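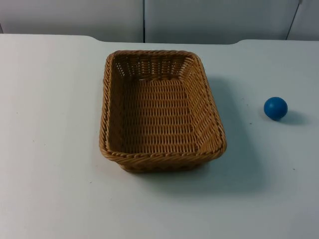
How to Run a Desk-Clearing Hour

Most offices have a drawer that won't close and a person who swears they know what's in it. You can fix this in an hour, once a month, without buying anything. Pick a Friday, start at 3, and tell people early enough that they can't claim a dentist.

1. Get a few shallow containers. Wicker, cardboard, whatever is in the supply closet. Deep ones turn into a second drawer.

2. Empty one drawer at a time. People want to dump all of them at once, which feels bold for ten minutes and then looks like a yard sale.

3. Sort fast. Keep, give back, recycle. If you have held a dead highlighter for longer than a breath, it goes.

4. Deal with cables last. Try each one on something. A cable that fits nothing you own goes in the electronics bin by the mail room, and no, you will not need it in November. 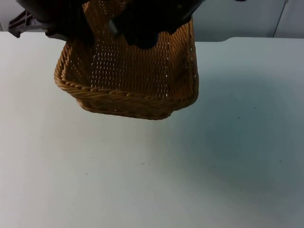
Office Services, Gwilliam Building

5. Paper takes longer than you think. Our first try turned up about 160 blank copies of a mileage form we stopped using two managers ago. Anything with a name, a signature or an account number goes in the locked shred box. The blue bin is for menus.

6. Hand back what you borrowed. Elin Powell in Accounts got three staplers returned in one afternoon and has been insufferable since. If you can't find the owner, leave the item on the shelf outside the Himis room. After a week it's fair game.

7. Put things back by how often you touch them. Pens and sticky notes in front, the hole punch in back, where it can think about its life.

8. Wipe the drawer before you refill it. Crumbs are common. So is a sort of gray felt – don't ask, just use the damp cloth.

Stop at 4, even if you aren't done. Push whatever is left into one container, write your name on it, and start with that one next time. Labels are in the Plarnia cabinet, second shelf, under the good scissors. Please leave the good scissors there.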